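Trovatum Two-Arm Station: Set-Up and Recording Guide

Section 4. Recording Your First Cloth Episodes

Welcome to the fun part! By now your station is bolted together, both arms have been through the homing routine in Section 3, and the recording software can see every joint. In this section you will record real demonstrations of cloth handling, the kind your policy will learn from. Plan on one relaxed afternoon. Most new operators are making clean episodes well before the end of it.

An episode is one complete attempt at one task, from the start pose to the moment you release the pedal. Your first batch is 44 episodes of a single task: spread and straighten a piece of cloth, then fold it once. A batch that size is big enough to train a small test policy and small enough to throw away if you find a mistake in your setup. (You might. We did, twice.)

4.1 Before you start

1. Clear the tabletop and wipe it with a dry microfiber cloth. Lint shows up surprisingly well in the overhead view.
2. Switch on the enclosure lights and give them 9 minutes to settle.
3. Check that both cable loops can move freely. Raise each elbow by hand through the leader arms, slowly, and watch the cable as it passes the joint.
4. Open the Session tab and enter your operator name, the task name and the cloth ID.
5. Press Preview. Both grippers and the whole tabletop should be inside the picture.

CAUTION: Keep hands and sleeves out of the enclosure whenever the arms are powered. To move the cloth by hand, press Pause and wait for the tone.

NOTE: Task names are case sensitive. "Fold_once" and "fold_once" will be stored as two different tasks, and merging them later is a chore.

4.2 Placing the cloth

This is where good datasets are made! A policy that has only ever seen a neat square in the middle of the table will be lost the first time someone drops a towel in crooked. Give it some variety from the very first episode.

1. Press Pause and wait for the tone.
2. Pick the cloth up by one corner, let it hang, and lower it onto the table. Don't smooth it out.
3. Change the angle each time. Diagonal starts are great, and so are starts with one long side bunched up.
4. Leave some bare table between the cloth and each gripper, so that every episode includes a proper approach.
5. Close the door and press Resume.

Kanini Waweru, who recorded much of our reference set, likes to drop the cloth with her eyes shut. It works better than you'd think – people who try to be random by looking tend to repeat the same three or four layouts.
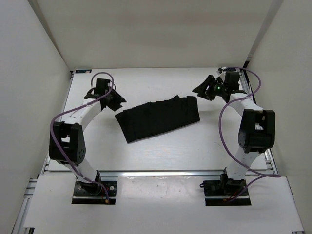 Dark cloth on a light table gives strong edges, so we recommend starting with that pairing. Once your first policy is running, bring in other colors and weights a few at a time. Pale fabric is harder and well worth the trouble, but save it for your second batch.

4.3 Recording an episode

1. Take hold of both leader arms and bring them to the start pose. The match bars on the screen turn solid when leader and follower agree.
2. Press the pedal and hold it. Recording begins after a short beep.
3. Move both grippers toward the cloth at an easy, steady pace.
4. Close on the fabric. Take a small pinch near an edge, never a fistful from the middle.
5. Lift a little, pull the arms gently apart to take out the wrinkles, and lower.
6. Make the fold, open both grippers, and back away.
7. Release the pedal. Choose Keep, Keep with note, or Discard.

Keep your fumbles if you recovered from them! A missed pinch followed by a calm second try teaches the policy what to do when things go wrong. Discard an episode only if you gave up, bumped the table, or hit the joint limits.

CAUTION: Do not pull the cloth tight between the two arms. If the load bar for either wrist goes red, open both grippers and let the fabric drop.

4.4 Checking what you have

After every tenth episode or so, stop and play one back at double speed. Look for:

Frozen video while the joint readings keep changing
Gripper openings that stay at zero
Long waits at the start (trim these with the Trim tool)
The same cloth layout over and over

Lahcen Badawi's tip is to scroll through the first frames of the whole batch as thumbnails. Layouts that repeat jump right out at you.

When all 44 are in, press Export. The export log lists each episode with its length and any dropped frames. Episodes with a warning can stay in the folder, but untick them before training.

4.5 Growing the set

Our own reference set for this task has 464 episodes. Of those, 217 were recorded by a second group of operators, and adding them made a bigger difference than any setting we changed. Everyone has their own rhythm and their own favorite corner to grab – invite a colleague to take a turn at the leader arms as soon as you can.

If a new operator joins partway through, have them record a few practice episodes under the task name "practice" first. These are left out of exports automatically.

To train on your exported batch, continue with Section 5.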